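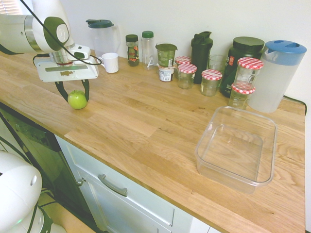 Speaker notes – The back row: what lives on a kitchen counter and what should go
Gruro home skills evening, March 2023. Talk plus questions.

Opening
Welcome. Say where the restrooms are. Ask who cleared their counter before coming out tonight and who cleared it last month and has it full again. Wait for hands.
I keep a list of every kitchen I've sorted. Plorkau was number 63. Don't go through the list.

The back row
Most counters fill from the wall forward. Things get pushed back to make room for chopping and then they stay. Point at the slide: pitcher, mug, small jar with a dark green cap, bottle, cups, then the gingham lids. The apple is out front on the wood, so it's not part of the row.
Ask the room to guess which of these gets used every day. People usually say the mug. Let them argue a bit.

Empty jars
This is the main part – give it 7 minutes.
Jars with red-and-white checked lids are the ones people can't part with. They came with jam in them, or someone meant to make jam. Five on this counter. The one standing in front of another is empty and still has its label.
My rule: an empty jar gets a job or leaves the counter. Jobs that work are rice, dried beans, buttons, loose tea. "It might be handy" goes in a box with the lids on, and the box gets looked at in October.
Labels: soak in warm water with dish soap, then rub with cooking oil for the glue. Pass the sample jar along the front row. Get it back.

Pitchers and bottles
Clear plastic looks tidy and takes up a lot of depth. If the pitcher is for summer, it can spend winter in a cupboard. Same for tall bottles with a little left in them – finish or move down to a smaller one.

Small cups
Yogurt-type cups are fine for seedlings. Keep as many as you have seeds for.

Wood counters
Butcher block people always ask about oil. Food-safe mineral oil, thin coat, wipe off the extra, leave overnight. Lift every jar first or you get rings. Idirberg handout has the steps, page 2. Skip if short on time.

Questions
Repeat each one for the back of the room. Sign-up sheet for the Chaudhry session is by the door.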